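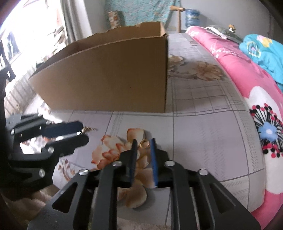
Printed flower sheet, small gold ring shape in the middle

Finstead Community Help > Sport and Clubs > Football

Postponed game - do I get my ticket money back or not?

Posted by clesdale_end, 6 May 2018

Bought 5 tickets for the Finstead v Clesdale charity friendly, the one that got called off because of the pitch. Paid through the Todico site, not on the gate. Email came through the morning of the game saying "postponed, new date to follow" and that was it. Nothing since. Rang the club twice, goes to the answer machine, machine is full.

Thing is I can't do a midweek night, I work lates, and two of the tickets were for my sister's lads who are only down for the weekend. So a new date is no use to us really. Don't mind the club keeping a bit as it's for charity but I'd like the rest back if possible. Todico page just says "contact the organiser". Organiser is the club. Round and round.

Also do the tickets still count for the new date if I do nothing? And what about the raffle strips, we paid for those at the same time.

Anyone had this before with them?

moura_road_ref

Yes, had it in December with the cup tie, frozen pitch, same emails.

Tickets carry over automaticaly. Keep the email with the code on it, they scan the same one. Don't delete it like I did - took ages at the turnstile while they looked me up by surname.

Refund - you can get one but you have to ask, and you have to ask before the new date is announced if you can. Once it's up on the fixtures page they get a bit funny about it. Don't ring. The office phone is only picked up on match days and not always then. What worked for me:

Go into your Todico account, past orders, find the game, there's a small link at the bottom that says "message organiser". Use that. It goes to whoever does the tickets, not the general club inbox. Put your order number in the first line and say which tickets you want refunding, you can do some and keep some. Mine came back to the card in 5 days, minus the booking fee. Booking fee you won't see again, that's Todico's.

Raffle no idea, sorry. Would of thought they just draw it on the new night.

If you hear nothing, go to the clubhouse. Bar is open on training nights and somebody in there will have the right mobile number. Round the Moura Road side, front gate is locked.

terrace205

its for charity mate just let them keep it

pitch was a bog anyway, walked the dog past that morning and there was standing water in both goalmouths. no way they were playing on that. ref only lives up the road so he called it early, fair play

northbank_flask

Bit harsh above. 5 tickets is a fair bit of money and not everyone can make a Tuesday.

Agree with the message organiser thing, it does work, but check your junk folder for the reply as mine went in there. And they might offer you a swap for a league game instead - worth taking if you want a Saturday, the league ones are normally dearer. Ask for it even if they don't offer.

On the raffle - strips are still good, it says so on the noticeboard by the tea hut. Drawn at half time whenever the game goes ahead, and you don't need to be there, they ring you. Make sure you wrote your number on the stubs. If you didn't then tell them in the same message.

No new date yet as far as I know. Clesdale have got a backlog of their own games to get through first so could be a while.

clesdale_end

Thanks both, found the link, it's tiny. Messaged them tonight asking for 2 back and a swap on the others. Will put on here what they say.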